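Lobo: Software for Finding and Checking Grasp Events in Hand-Held Gripper Recordings

Final report, Grallow Technical College, Department of Computing
November 6, 2021

2 shares
2 comments

Summary

This report describes the design and testing of Lobo, a program that reads recordings made with a hand-held gripper and marks the moments at which the fingers close on an object and open again. The marks are used to cut long recordings into short pieces, each holding a single handling task, which can then be used to train a control policy for a robot arm. The work was carried out by a student group in the robotics teaching laboratory. On the test set of 50 recordings, Lobo placed 83 per cent of its marks within the limit agreed at the start of the project. The remaining errors are discussed in Section 5.

1. Background

The laboratory collects its training material by hand. A person holds the gripper, carries out ordinary kitchen tasks, and the wrist camera records the fingers and whatever lies in front of them. The recordings are long and contain a good deal of waiting, reaching and putting back. Before this project, every recording was watched from start to finish and the useful parts were written down in a spreadsheet. The work was slow, and two people marking the same recording seldom agreed on where a grasp began.

The college had previously tried Gekine, an in-house labelling tool written by an earlier project group. Gekine shows the recording beside a timeline and lets the user place marks with the keyboard. It does this well, and we have kept its file format so that older work can still be opened. It offers no help in deciding where the marks should go.

2. Aims

The project brief asked for software that would propose grasp and release marks without human help, and for a means of checking those proposals quickly. It was agreed with the supervising staff that the software should run on the ordinary desktop computers in the laboratory and that it should need no sensors beyond the camera already fitted. A third request, that the program should also name the object being held, was put aside at the September review. The group had made little progress on it and the reviewers felt that the timing problem deserved the whole of the remaining period.

3. Method

3.1 Measuring the opening of the fingers

The fingertip pads on the laboratory's grippers are blue. Lobo looks for the two pads in each picture by colour and shape, fits an outline to each, and takes the distance between their inner edges as the opening. The camera is fixed to the gripper body, so the pads always travel along nearly the same path, and the search can be kept to a narrow strip. This made the program a great deal faster than our first version, which searched everywhere and was easily drawn to blue printing on food packets and crockery.

Where one pad is hidden, the program estimates its place from the other by assuming that the fingers move together. The assumption holds for the linkage used here. It would need to be replaced for a gripper whose fingers move separately.

3.2 Deciding that something is held

A narrow opening does not in itself show that an object is held. Thin items give particular trouble: the rim of a bowl, the edge of a plate or a folded cloth leaves a gap only slightly wider than that of an empty, fully closed gripper. Our first rule used a fixed threshold and missed most grasps of this kind.

The present rule combines the opening with a measure of movement. After the fingers stop closing, Lobo follows small patches of texture close to the pads. If the patches stay still in relation to the pads while the background moves, the program treats the object as held. If everything near the pads moves with the background, the gripper is treated as empty. A plain white object with little texture gives few patches to follow, and in such cases the program falls back on the outline of the object where it meets the pad.

3.3 Cutting and checking

Each proposed mark is given a confidence score. High-scoring marks are accepted and low-scoring ones are passed to a checking screen, where the user sees a short stretch on either side of the mark and may accept it, move it or delete it. We considered showing the score on the screen and decided against it — in early trials, users tended to agree with any mark that carried a high number.

The accepted marks are passed to Trellov, the laboratory's training software, through the Gekine file format. No change to Trellov was needed, apart from a small correction to the way it read times from recordings that had been paused and resumed.

4. Testing

The test recordings were kept apart from those used during development. They cover clearing a work surface, moving crockery, and handling jars, bottles and cartons among other kitchen goods. Each was marked by hand by members of the group working separately, and differences were settled in discussion before Lobo was run. A mark counted as correct if it fell within the agreed time limit of the settled mark.

As stated in the summary, 83 per cent of marks met this test. Release marks were more reliable than grasp marks. The opening changes sharply when an object is let go, whereas many people close the fingers in stages, touching the object lightly and adjusting their hold before lifting. There is some doubt as to when a grasp of that sort should be said to begin, and the human markers disagreed most often on the same cases.

5. Discussion of errors

The largest group of errors came from thin rims held in front of crowded backgrounds. When the hand is nearly still, the background hardly moves and the test in Section 3.2 has little to work with. Waiting for more movement before deciding would help, at the cost of a mark that arrives late and must then be traced back to the true start. We tried a simple form of tracing back, and it improved the grasp marks on bowls and plates while making those on bottles slightly worse. It has been left in the program as a setting, turned off by default.

Clear containers formed a second group. Patches seen through glass or clear plastic belong to the background, and the program may therefore conclude that nothing is held. Leaving out the area between the pads and using only the patches beside them reduced the problem without removing it.

A smaller number of errors arose from cloth. A towel changes shape as it is lifted, so its patches do not stay still in relation to the pads even when the hold is firm. We have no good answer to this. Users who work mainly with cloth are advised to send all grasp marks to the checking screen.

6. Further work

The most useful next step would be to replace the hand-written rule for holding with a small trained model, using the corrected marks that the checking screen already saves. The saved files record both the proposal and the correction, and a later group should be able to begin without collecting anything new. The colour search should also be made adjustable from the settings page — at present, a gripper with pads of another colour requires a change to the source code.

It would also be worth testing the movement measure on its own, over a set made up only of thin rims, tilted dishes and items leaning against one another. Such arrangements are common when a work surface is being cleared, and the present test set holds too few of them to show which part of the rule is at fault. Any new recordings made for this purpose should keep the shelves and other goods in view, so that the background remains as crowded as it is in normal use.

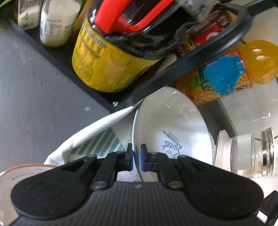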